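Still tired, still posting

Quick one before bed because I keep promising an update and then falling asleep on the couch at 7:30. Which is sort of the whole topic.

So. The thyroid thing. Blood test in February finally came back with an actual number on it that somebody cared about. Underactive. Not wildly, but enough. After 2 years of "try going to bed earlier" and "it's a busy time of life" I nearly hugged the nurse at the Prindaneck clinic. Did not hug the nurse. Said "oh ok" and then sat in my car and ate a whole sleeve of crackers.

Symptoms, for the people who asked in the comments last time. Cold all the time, like cardigan in July cold. Dry skin on my shins. Hair in the shower drain. Brain like wet bread. I'd walk into the pantry and stand there. Constipation, sorry, but you asked. And the slow puffy face thing, which I only see now when I look back at old pictures from the lake.

None of that seemed like a disease to me. It seemed like being a person with a job. I think that's why it took so long, every single one of them has another explanation and I'm really good at finding the other explanation. 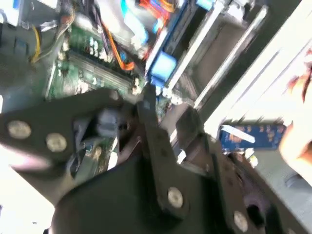 Anyway the pill. One tiny pill, first thing in the morning, empty stomach, plain water. Then I'm supposed to wait 60 minutes before breakfast. My pharmacist said 30 would probably do, the doctor's printout says 60, so I'm doing 60 and being grumpy for all of them. No coffee either!! That was the real blow. I set the alarm early, take it, go back to sleep, and the second alarm is the coffee alarm. Works pretty well except on Sunday when I turned both off and had to start the whole routine at ten.

Also found out my iron tablet can mess with it so that had to move to dinner time. Same with calcium. Ask about this if you take stuff, I'd been swallowing everything in one handful for the first couple weeks and wondering why I felt exactly the same. The pharmacist made a face. A kind face but a face.

Do I feel better? Kind of. The cold is better. I wore short sleeves to the Lavville farmers market and didn't think about it until I got home. Tiredness is maybe half of what it was, hard to say, some days it's right back. They recheck the blood in a few weeks and might bump up the dose. Apparently it's slow and you're not suposed to judge it early. I judge it daily.

Things I was told online that I'm not doing: giving up broccoli, buying the $2 a day kelp powder, standing barefoot on the lawn. My doctor was pretty firm about the kelp one, too much iodine can make it worse. Broccoli is fine if it's cooked and you're not eating a bucket of it. I was not eating a bucket of it.

One more thing, if you've been tired for months and keep getting told it's stress, it's ok to ask for the test. It's one tube of blood. I felt silly asking, like I was making a fuss, and I wish I'd made the fuss sooner. Could be nothing. Could be iron or sleep or something else, I'm not a doctor, I'm a lady with a pill box and a blog.

Will write up the pill box situation next time, I have opinions, the lids on mine pop open in my purse. Also still owe you the soup recipe. I havent forgotten. Ok I forgot but I remembered just now.

Going to bed. It's 8:40.

14 comments
Share 9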